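Print this page | E-mail this page

Speaker notes: Bin condition and the sorting of red and green blocks
Heydari training hall, 13 Mar 2025
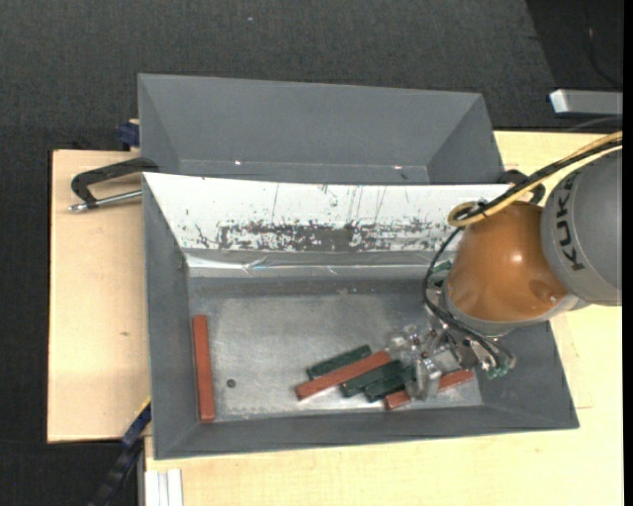

Reading time: 2 minutes (207 words)

Good morning, and welcome on behalf of Oteck. The subject of this session is the care of shared bins and the blocks kept in them.

Leave the first slide up during this part. Point out the rear slope of the front bin. Its white panel is scuffed and chipped in a broad band, and the gray shows through near the center. The bottom is worn as well. Under our rules, surface wear of this kind is recorded at the next inspection – it does not take a bin out of service.

Move on to the blocks. Three red and three green are visible in the bin. One red block stands apart at the far left, and the others lie close together at a slant. Ask the audience how they would sort them, and allow 60 seconds for replies.

Then state the Plilska procedure. Blocks are separated by color before they are stored. Dark green blocks are checked under good light, as marks are harder to find on a mottled surface. Bins are wiped from the rim down to the bottom.

The Rumberg store holds 287 bins under this procedure. The review in December covered all of them. Refer questions on replacement to the supply office.

Pause here for questions before the second slide.

Contact | Copyright Oteck, all rights reserved | Back to top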